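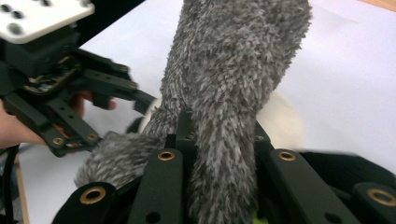
Quiénes somos

Ikeo. Taller de arreglos y costura, abierto desde un octubre de mucha lluvia en un local de 23 metros. Bajos, cremalleras, forros, abrigos heredados que quedan grandes. También disfraces, sobre todo antes de carnaval — pedidlos con tiempo, por favor.

Empezamos con una máquina Padetti de segunda mano. Ahora son cuatro. Hilos de Bakent, botones de donde se puede (la caja de los sueltos está en el mostrador, podeis rebuscar).

Qué hacemos: arreglos en 13 días como mucho, urgencias si hay hueco. Clases por la tarde, grupos de seis, nivel cero. Presupuesto sin compromiso, siempre con la prenda delante.

Qué no: cuero grueso, toldos, tapizar sofás.

El año pasado salieron 3072 prendas del taller. La más rara, un telón para el teatro Beneš — dos semanas con el suelo entero ocupado.

Abrimos de 10 a 14 y de 17 a 20. Timbre a la derecha, a veces no se oye, insistid. Pago en efectivo o tarjeta, y recojida con resguardo.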